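Plullau Yellow Cleaning Cloths, Pack of 10: Review
Reviewed by Houda Nasr

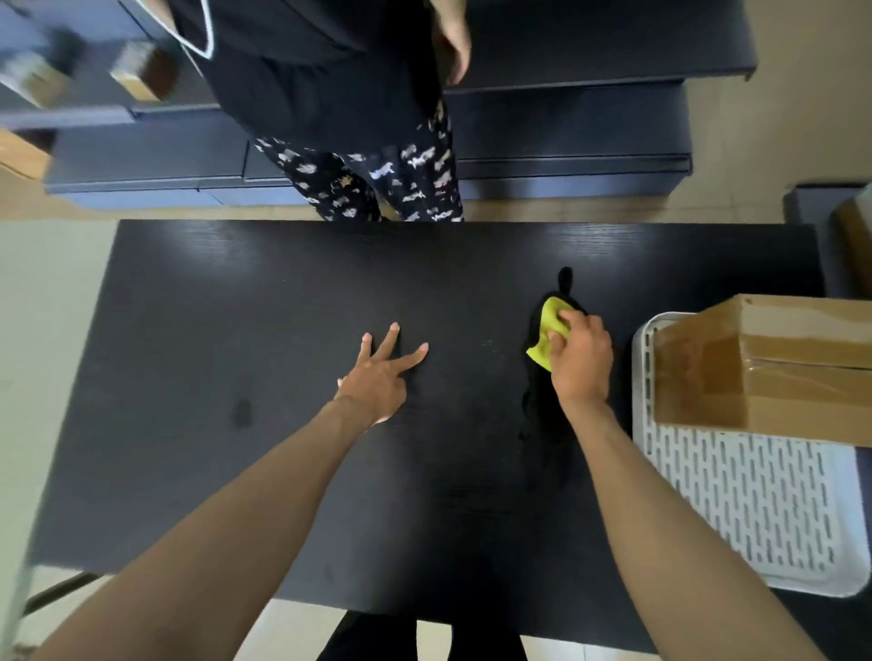

What you get

The pack holds 10 yellow cloths, folded once and held with a paper band. They are thin, a little wider than a dinner napkin when opened out, and stitched around all four sides. There is no case and no instructions apart from a washing symbol on the band. I paid for mine at Grurnarard, the housewares place near the train station, and have used them for most of the winter on furniture, black shoes and the hall mirror.

I bought them mainly for a black wood-grain table. I like the table a lot, but it shows everything. Light dust, crumbs and hand smudges all stand out on the dark surface, and the ceiling lights make it worse along the far edge. My old cloths were cut-up T-shirts, and they left as much lint as they took away.

On the table

Used dry, the cloth picks up crumbs and dust in one or two passes. Fold it loosely so there is some thickness under your fingers. If you use it flat and open, the crumbs roll ahead of it and end up on the floor.

Hand smudges need a damp cloth. I wet one corner, wring it out well, wipe along the grain and then go over the same spot with a dry part. A fresh smudge comes off like this in a few seconds. Older greasy ones took me two rounds. With too much water you get streaks, and on a black surface you will see them from across the room.

I have not seen any scratches from the cloth itself. The stitched edge is stiffer than the middle, so I fold it inward when I press hard.

On shoes

This is where I ended up using them most. For daily dust on smooth black leather, the dry cloth is enough. Hold the shoe steady, start near the toe and work back. It takes under a minute a pair.

For polish it is a mixed result. The cloth buffs well once the polish has dried, and the toe comes up with a decent shine after 20 or so strokes. Putting polish on with it is a waste. The fabric soaks up far more than it leaves on the shoe, and the stain never fully washes out. I now keep an old sock for applying and a yellow cloth for buffing.

On suede and canvas I would leave it alone. I tried it on a pair of dark canvas slip-ons and it left yellow fuzz along the seams that I had to pick off with tape. After the second wash the fuzz was much less of a problem, but I still use a brush on those.

If you do shoes at a table, wipe the tabletop last. Grit from the shoes drops onto it, and the cloth you used on the shoes will drag that grit across the finish. I keep separate cloths for the two jobs. The pack is all one color, so I marked the shoe ones with a laundry pen.

Washing

The band says warm wash, no softener. The first wash should be done alone. Mine turned the water clearly yellow, and Duangjai Meesuk, who bought the same pack after trying one of mine, now has a pale yellow pillowcase. By the third wash the color had stopped running.

They dry overnight on a rack. They do shrink a bit, mostly in length, and the corners curl. The curling doesn't affect how they work, but they no longer stack neatly. Two of my 10 have started to come apart at the stitching. The other eight are fine.

Compared with the Boateng cloths

I also had a pack of the Boateng microfiber cloths in the house. Those are thicker and better with water, and they dry a mirror with no streaks at all. On dusty wood I prefer the Plullau, which glides more easily. The Boateng tends to catch on dry skin and on rough edges. For shoes I would pick the Plullau for buffing every time.

The Boateng cloths also cost more per piece. If most of your cleaning is windows and bathroom fixtures, they are worth the difference.

Good points

Picks up dust and crumbs well when dry
Good shine on smooth black leather
No lint after the first two washes
Small enough when folded to fit in a shoe box

Bad points

Color runs in the first washes
Sheds on canvas when new
Stitching is uneven from one cloth to the next
All one color, so you have to mark them yourself

Rating: four out of five. I took one point off for the stitching and the dye. I have already bought a second pack, and this time I washed them in a bucket first.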